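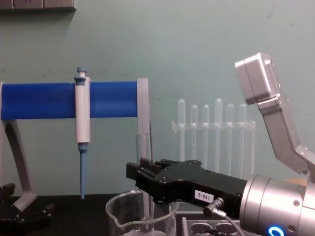

4.2 Setting the volume

1. Hold the Sorkon pipette upright and unlock the collar.
2. Turn the plunger button until the counter shows the volume required. When increasing the volume, go a third of a turn past the value and come back to it.
3. Lock the collar.
4. Fit a tip and press it home with a slight twist.
5. Pre-wet the tip three times with the liquid to be dispensed.

Note: Check calibration every 6 months or after 3000 cycles, whichever comes first. See section 7.

Caution: Do not turn the counter beyond the upper or lower limit. Do not lay the pipette flat with liquid in the tip.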